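I've been putting off writing about the Coste for months now, partly because I wanted to get through a summer with it first and partly because I kept changing my mind! But the weather turned in October, the heavy bedding came back out, and I have Opinions.

So. The Coste garment steamer, the upright one with the pole and the hanger on top. I paid $69 for it at the home store in Sanddale, marked down, and I went in that day for a shower curtain. (I did also get the shower curtain.)

A little background so you know who's talking. I iron. I'm one of those people. My aunt taught me on a big old iron that weighed as much as a cat, and I still like the smell and the hiss and the radio going on a Thursday night. But we moved into a place with tall windows and I made white curtains for all of them, and there is no fun way to iron a curtain that's longer than you are. You get one end flat and the other end has been sitting in a heap on the floor getting new creases. My friend Roxana Oprea does hers on the rod with a little handheld steamer and swears by it, so I borrowed hers first. It held about a teacup of water and spat on me. I bought the big one.

## Setting it up

The pole comes in pieces that twist together, and mine took maybe ten minutes, most of it me putting the clip on upside down. The tank lifts straight off the base and you fill it at the sink. The instructions are all drawings, with no words, and one of the drawings is of a hand with an X through it, which I took to mean don't put your hand in the steam. Good advice. I did it anyway the first week, and I'd recommend the heat glove they put in the box, even though it's made for a much bigger person and makes you look like you're off to catch a falcon.

It heats up in 2 minutes. I timed it because the box says so and I didn't believe the box. Fair enough, Coste, you win that one.

## What it's great at

Curtains, first of all. Hung up on the rod, steam head moving slowly down from the top, other hand pulling the hem a little - they drop out beautifully. The whole living room took me one podcast. I used to lose a Sunday to it and be cross by the end!

Dresses with gathers or pleats are so much nicer too. Anything with a lining. Anything with sequins that you can't put an iron near. Wool coats come up lovely if you steam and then brush them, and it got the suitcase creases out of my husband's one good jacket in the time it took him to find his shoes. I've even done the sofa cushions with it, which I'm not sure you're supposed to do, but they look a lot less sat on.

Textured fabric is where I really came around, though. I have a weakness for waffle and crinkle and anything with a bit of bump to it, and an iron just squashes all that flat. You press it, it looks like a napkin, and you're sad until the next wash. Steam leaves the bumps alone and just lets the big folds relax.
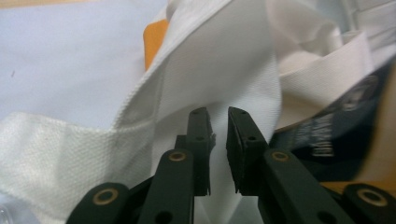 *White fabric with plenty of texture, the kind I'd never put under a hot iron.*

With white things you do have to watch your water. My first tankful was straight from the tap, and we have very hard water, and by the third or fourth fill I was getting little chalky dots on everything. I was furious and wrote a long email to the shop, and then Wayne Dufour next door (he fixes espresso machines, so he knows about scale) told me to switch to distilled and run two full tanks through it before going near any fabric. That cleared it right up. I never sent the email. A jug of distilled lasts me ages, but it is one more thing to buy and lug home, and I think the box ought to say so in big letters.

## What it's not great at

Cotton shirts. I tried, I really did. You get a shirt that looks fine, like a shirt you'd wear to the grocery store, but the collar and the placket never go properly crisp. There's a little plastic board that hooks on behind to press against, and it swings around like a saloon door. I gave up and went back to the iron for those. Same with linen napkins, same with pillowcases if you care about pillowcases, and I do.

It also gurgles. When the hose dips below the tank the water collects in the bend, and the thing makes a noise like a bathtub emptying, and the steam goes weak until you lift the hose up straight. You learn to hold your arm high. After a full set of curtains my shoulder knew all about it.

And the wheels are silly. They're fine on the kitchen floor but they stop dead at the edge of a rug, and if you're pulling it by the pole you'll have the whole thing over. I've had it tip once, with no harm done except a wet rug. Carry it by the base.

## Compared with the Vunumine

My sister-in-law Lise has the Vunumine, the fancier one, and we did a swap for a weekend so I could see what I was missing. The tank is bigger and it's much quieter, and the pole has a proper folding hanger with clips for pants. The steam felt about the same to me. I honestly couldn't tell our curtains apart afterward. Hers does have a foot switch, and I want that foot switch badly, because on mine you have to bend down to a knob at floor level every single time.

Is it worth paying double? If you steam every day, for a shop or for sewing, yes, I would. For me, doing a big batch now and then, no.

## The boring stuff

- Cord is 6 feet, too short for my bedroom, so I use it by the door
- Warranty is 12 months, and you need the receipt
- The brush attachment clicks on well, the crease clip falls off
- Empty the tank before you put it away or it smells like a pond

Would I buy it again? For that price, yes! I'd give it four out of five, with the missing star split between that wobbly board and the knob on the floor. If you only own shirts, save your money and get a decent iron. If you've got long curtains and a drawer full of crinkly things, go and see if Sanddale still has any on the bottom shelf near the vacuums.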